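The Long Road to a Short Film

Short films get made for all kinds of reasons. Some are calling cards for a first feature. Some come out of a film school deadline. Salt Ledger, the 24-minute drama now making its way around the smaller festivals, came out of a box of account books that had been sitting in the back room of a chandlery in Ridgate.

The earliest of those books is dated 1791. It lists rope, tar, candles and lamp oil, sold on credit to boats that worked the coast. Next to a few of the names the shopkeeper wrote a second column of figures that doesn't match the first. The film takes that second column as its starting point. A young clerk is hired to copy the old ledger into a new one, notices the difference, and has to decide whether to copy it as it stands or correct it.

There isn't much more plot than that. Most of the film takes place in one room, over one winter, and the camera seldom leaves the clerk's desk for long. When it does go outside, it stays close to the harbor wall.

The production company, Cutlow, had made only documentaries before this. Its best-known work is a series on inland waterways that ran on regional television, and the habits of that kind of filmmaking carried over. The crew was small. Scenes were shot in order wherever the weather allowed. The script ran to 11 pages, and large parts of it were notes on sound. 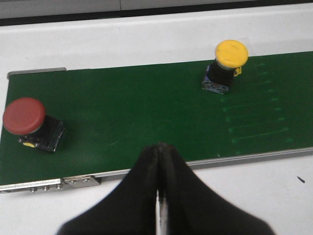 Money was the usual problem. Cutlow applied for support in two rounds and was turned down in the first, on the grounds that a period piece could not be done properly on the budget it had set out. The second application cut the number of costumed parts from nine to three and dropped a shipwreck that had been planned for the opening. The shipwreck is now only talked about. A customer comes in, asks for lamp oil on credit, and mentions a boat that has not come back. The clerk writes it down.

The scene runs four minutes without a cut and is the best thing in the film. It was also the first one shot, in February, with the room so cold that the actors' breath shows. The crew had rented heaters and then left them off during takes because the fans could be heard on the recording.

Sound matters a great deal here. The score is by Eyvindsson, a trio that plays fiddle, harmonium and a homemade string instrument with a low, buzzing tone. Viewers who know the group from its concert recordings may be surprised at how little of it there is. The music comes in only three times, and the longest piece lasts less than a minute. Everything else is the scratch of the pen, the stove door, people on the stairs and the wind. The trio recorded its parts after seeing a rough edit with no music at all, and by its own account threw out most of what it had written beforehand.

The look of the film is plain. The walls are gray, the clothes are brown and gray, and the only strong color for long stretches is the red edging on the ledger pages. Daylight comes from a single window on the left side of the room, and the cinematography makes good use of the short winter afternoons. By three o'clock in the story the clerk is working by candle. The interiors were shot in real low light with very little added, and in a couple of shots the faces are hard to make out. On a large screen this works well. On a laptop it may test some people's patience. 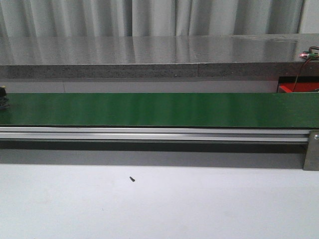 The first public screening was at Forano, the hill town festival that shows only films under 40 minutes and puts them on in a converted grain store with 2 projectors and wooden benches. Salt Ledger played in the late slot, after a comedy, and the room was not full. It was asked back for the closing evening, where it shared the jury's second prize with an animated film about bees.

Since then it has been shown in a handful of other places, usually as part of a mixed program. Period dramas are not common on the short film circuit, and programmers seem unsure where to put it. One festival placed it among documentaries. Another ran it ahead of a feature about a bank robbery, with the false figures in the ledger presumably being the link.

It is not a perfect film. The last scene, in which the clerk meets the shopkeeper's widow, explains more than it needs to, and a subplot about a letter goes nowhere. The dialogue can be stiff. But the central performance is steady and careful, and the film trusts its audience to watch a person think.

Cutlow is now developing a feature set in the same town some 30 years later. The clerk will appear in it as an older character, though the story belongs to someone else. Shooting has not been scheduled. In the meantime Salt Ledger will have a home screening in Ridgate, in the hall across the road from the chandlery, with the original account books on display in the lobby. Doors open at 7 p.m. and the film will be shown twice.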